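How Perfume Is Made, and Why It Smells Different Later

Smells can be bottled. People have been doing it for thousands of years, first with oils and resins, and later with alcohol.
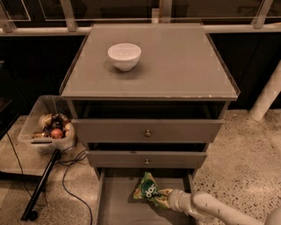 Perfume works because tiny bits of it float off into the air and go up your nose. These bits are called molecules, and they are far too small to see. When a liquid turns into a gas a little at a time like this, we say it evaporates. You can test it at home with orange peel. Put the peel in a white bowl like the one on the grey nightstand, leave the room, and come back after five minutes. If you can smell orange from the doorway, then molecules from the peel have travelled all the way across the room to reach you.

Where do the smells come from?

Many perfume smells come from plants. Different plants keep their smell in different parts.

Rose and jasmine keep it in the petals.
Lemon, orange and lime keep it in the peel.
Mint and geranium keep it in the leaves.
Cedar and sandalwood keep it in the wood.
Vanilla comes from a long, thin seed pod.
Frankincense is a resin, a sticky sap that oozes out of a tree and goes hard.

Other smells are made by chemists in a laboratory. Some of these copy a smell from nature. Lily of the valley is a good example. It has a strong, sweet smell, but its flowers give up hardly any oil, so perfumers build the smell out of other ingredients. Musk used to come from a kind of deer. Now nearly all of it is made in laboratories, and the deer can be left alone.

Getting the smell out

There are several ways to take the smell out of a plant.

Pressing is used for citrus fruit. The peel is full of little pockets of oil. If you bend a piece of orange peel sharply, you may see a fine spray jump out. That spray is the oil. Machines squeeze the peel and collect it.

Steaming is used for lavender, mint and many others. The plants go into a big closed pot and hot steam is pushed through them. The steam carries the oil away along a pipe. The pipe is cooled, the steam turns back into water, and the oil floats on top of the water where it can be taken off.

Some flowers, such as jasmine, are spoiled by the heat of steam. They are soaked in a special liquid called a solvent, and the smell moves out of the petals and into the liquid. The solvent is then removed. What stays behind is a thick, waxy stuff with a very strong scent.

It takes a huge heap of petals to make a small bottle of rose oil. The petals have to be picked early in the morning, before the sun gets hot, and that means a lot of work by hand. For this reason real rose oil costs a great deal of money.

Mixing

The person who mixes perfumes is called a perfumer. Wojciech Brzozowska works as a perfumer for a small company called Woltano. His desk has a set of scales on it, a row of brown bottles, and a pot full of paper strips. He weighs each ingredient very carefully, drop by drop, and writes down every amount. If he forgets to write one down, he may never be able to make the same smell again.

The strips are called blotters. He dips the end of one into his mixture, waves it until the liquid has dried a bit, and sniffs. Then he clips it to a stand and smells it again in an hour, and again the next day.

One of his perfumes is called Toltirik. It smells of lemon, fig leaf and cedar wood. He made 95 versions before he was happy with it. Version 11 smelled like floor polish, he says, and he still keeps a bottle of it on the shelf.

When the mixture is ready, it is added to alcohol and left to stand for some weeks. The alcohol in perfume is not the kind that anyone can drink. It is there to thin the mixture and help it spread into the air.

Top, middle and base

A perfume does not smell the same all day. Some molecules are light and fly off quickly. Others are heavy and stay on the skin for hours. Perfumers sort them into groups called notes, the same word that is used in music.

Top notes are the ones you smell first. Lemon and orange are top notes. They are usually gone in less than an hour.

Middle notes come next. They are often flowers or spices, such as rose or cinnamon. Some people call them heart notes.

Base notes last the longest. Woods, vanilla, resins and musk are base notes. If you can still smell perfume on a scarf the next morning, you are smelling the base.

How do we smell it?

High up inside your nose there is a small patch of skin with millions of cells that notice smells. When a molecule lands on one that fits it, the cell sends a signal to your brain. Your brain puts all the signals together and tells you "rose" or "toast" or "wet dog".

After a while your brain stops paying attention to a smell that does not change. You may not notice how your own house smells, but your friends do when they visit. Perfumers have this trouble too. Maja Czerwiński, who is learning the job with Wojciech, sniffs the sleeve of her own jumper between tests, or goes outside for a few minutes.

Try it yourself

You need a grown-up to help, some strips of plain white paper, and five small dishes. Put a different smelly thing in each dish. Lemon peel, crushed mint, ground cinnamon, vanilla essence and a used tea bag all work well. Rub or dip one paper strip in each, and write the name at the other end in pencil.

Smell all the strips straight away. Smell them again after an hour, and again at bedtime. Write down which ones have faded and which are still strong. Then hold two strips together under your nose and wave them gently. Try lemon with mint, then vanilla with cinnamon, and see which pair you like best.

Do not put any of these on your skin, and do not taste them. Keep perfume and oils away from your eyes, from flames and from pets. Cats can be made ill by some plant oils.

Words to know

Blotter: a strip of paper used for testing a smell.
Evaporate: to turn from a liquid into a gas.
Molecule: a very tiny bit of a substance.
Note: one part of a perfume's smell.
Resin: a sticky sap from a tree that goes hard.
Solvent: a liquid that other things dissolve in.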